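Packing up a bedsit: small boxes or big ones?
Posted in Home and Moving, 1652 views

Hường Hồ
Hello everyone. I'm leaving my room at the end of September and going to a smaller place across town, and I've started sorting my bits and pieces into cardboard boxes on the bed (my back won't let me do it on the floor any more!). My trouble is that I keep stopping halfway through a box and wondering whether I should have used a larger one. There's a lift at this end but stairs at the other. Should I stick with small boxes, and what do you all do with bottles that have already been opened?

Jidholm
Small boxes, every time, especially with stairs. I moved my mum last year and we used great big ones because they looked like less work, and we ended up unpacking half of them on the landing so we could lift them. For opened bottles, take the cap off, lay a bit of cling film over the neck and screw it back on, then stand them upright in a bag. Flat things like chopping boards can go up against the side of the box, where they help to keep it stiff. Oh, and do leave out a mug and a towel for the first night, I always forget the towel.

Zadia
just use bin bags

Skusomska
I'd go along with Jidholm, though I do like one large box for pillows and blankets as they weigh next to nothing. Working on the bed is lovely for your back but you do have to clear it by bedtime, so I close up whatever is ready at teatime and stack it by the door, and the half-filled ones go on a chair until morning.

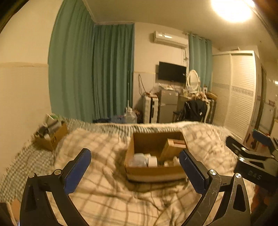
Write on the sides as well as the top, too, because once they're stacked you won't see the tops at all. Good luck with the move, and do let us know how you get on with those stairs!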